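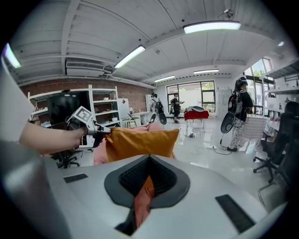 About Us

Hi! We're Gremora, a small company in Welambridge that teaches robots to handle soft stuff. Cushions, towels, pillowcases, anything that sags and folds and never sits the same way twice. I started it after a few years of working on arms that were brilliant with metal boxes and hopeless with a pillow, and I wanted to know if we could do better.

How we work

Our method is called Tanguy. A person picks up a pair of hand-held grippers and does the job the way they'd do it at home - an orange cushion on top of a pink one, say - and we record the whole thing. The square black and white marker on top of a gripper helps us work out where the tool was at each moment. Then we train on those recordings, and the arm gets its turn.

I love this way of working (you can probably tell!). You don't need to know how to drive a robot, and a new person can be recording by lunchtime.

What we've found so far

Our best result surprised me. We trained one model on 300 recordings from a single very careful person, and another on 60 recordings each from four people plus 60 from a fifth who was, let's say, in a hurry. Same total, same cushions. In 50 tries on the arm, the mixed model won pretty clearly, mostly on the awkward starts where a corner was tucked under. We think the messy grabs and second attempts taught it how to recover. We're still checking whether that holds for thin fabric, and my hunch is that it won't hold as well.

Where we're going

Since March we've been building Drorkent, our tool for sorting and replaying recordings. It's slow and the search is a bit clunky, but we use it every day.

Want to see how it all works, or try the grippers yourself? Drop us a line through the contact page and we'll find you an afternoon.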